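This site uses cookies to remember your display settings. Accept | Manage

Wornmont Shared Laundry Group
Minutes of the equipment and layout meeting

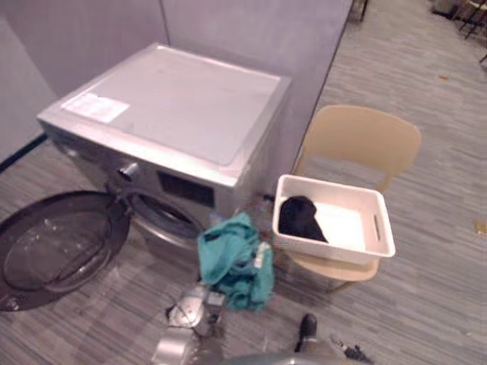 Held December 29, 2018, Rivas annex, ground floor. Chair: Consuelo Toledo. Minutes: Noreen Fitzgerald. Drilville and Brustow sites represented by phone. Brustow joined during item 2.

1. Minutes of the previous meeting

Accepted with one correction. Under "Drains," the standpipe height for Drilville had been entered in centimeters under an inch heading. The drawing is right and the minutes were wrong. Corrected copy filed.

2. Position of the front loader

The washer stands in the corner where the two pale gray partitions meet. CT asked whether it should remain there or move to the long wall before the second round of fitting. Points recorded:

The corner uses floor that is of little use for anything else. Access to the hoses is poor. To reach the valves the machine has to be pulled forward, and this was done twice in the fall.

The door opens to the left. With the door fully back, a person loading from that side has to step around it. Loading from the front or the right is unaffected. Drilville has the same door swing and placed its sorting table to the right of the machine, with no complaints on file.

Brustow asked whether the hinge could be reversed. NF had checked the manual and found no provision for it. Closed.

Agreed: washer stays in the corner. Sorting table to go on the right. Floor on the left to be kept clear for the width of the open door plus 18 inches. NF to mark the line with tape.

3. Floor covering

The striped carpet was discussed at length. CT's view is that carpet under a washer is a bad arrangement in any building and should be lifted at least as far as the front edge of the sorting table. Drilville noted that its own carpet was lifted after a slow leak at the inlet hose went unseen for most of a week.

Two options were put forward:

(a) Lift the carpet in the corner, seal the slab, lay sheet vinyl. Quote received: $1,454, including removal of waste and a metal edge strip where the vinyl meets the carpet.

(b) Leave the carpet and set the washer in a drip tray. Cheaper. The tray raises the machine and would need a new leveling check. It does nothing for water dripping off laundry in front of the door.

Option (a) preferred by Rivas and Drilville. Brustow preferred (b) for the present on grounds of cost and asked that this be recorded. CT to get a second quote for (a) before any order is placed. Until then a rubber-backed mat goes in front of the machine whenever a wet load is being taken out.

4. Loading practice

NF reported on the trial loads. Towels and mixed clothing were weighed dry before each load. Loads of 18 pounds dry weight were judged too full for the cotton cycle, with items near the middle of the drum coming out unevenly rinsed. The working limit is to be set lower, figure to be confirmed in January.

The following practice was agreed for all three sites:

Shake out each item before it goes in. Bunched items are to be opened up first, towels in particular.

Check the rubber gasket for small items before the door is closed and again after unloading. Wipe the lower fold of the gasket at the end of the day.

Check that no cloth is caught between gasket and door glass. Drilville's leak in September was traced to a sock.

Wipe the inside of the door glass weekly. Lint and specks on the bowl are not a fault but they do get carried back onto dark fabrics.

Leave the door open between loads.

Brustow asked whether the open door is a trip hazard. CT said the taped area under item 2 covers this. Brustow accepted this for the Rivas room but said its own room is narrower, and will leave the door ajar there.

5. Sorting by care tag

Sorting by color only has led to items going through at the wrong temperature. It was proposed that items be sorted by care tag first and color second. CT noted that many of the older towels have lost their tags. These are to be treated as warm wash, low spin.

Colored towels and garments, including the greens and blues, are to be washed apart from whites for their first 3 loads, then mixed if no color is seen in the rinse water. Brustow already does this. No objection.

6. Settings and cycle log

The knob position and the start time are to be written in the log for every load. The display is not to be relied on for the finish time, as it recalculates during the cycle. On the trial loads the difference between first shown time and real finish was about 40 minutes at worst, on a heavy towel load with a repeated spin.

NF to print a new log sheet with columns for dry weight, knob position, start, finish, and remarks. The present sheet has no space for remarks and people have been writing on the back.

Labels on the machine itself are to be left in place. Instructions go on the partition, not on the top panel, where they get wet and slide off.

7. Storage on top of the machine

Short item. Detergent is not to be kept on top of the washer. It walks during the spin and has ended up behind the machine at Drilville. A wall shelf was suggested, but the partitions will not take the load without a backing board. NF to ask what fixings are permitted. A freestanding rack is the fallback.

8. Other business

Drilville has a spare inlet hose, unused, and will send it over with the next delivery.

Brustow requested that future meetings not be held on a Saturday. Noted.

Actions
CT: second flooring quote.
NF: tape line, log sheet, partition fixings, load limit figure.
Drilville: hose.
Brustow: measurements of door clearance in its own room.

Next meeting in January, Brustow, date to be circulated.

Last updated by N. Fitzgerald

Contact the group office | © Wornmont Shared Laundry Group | Back to top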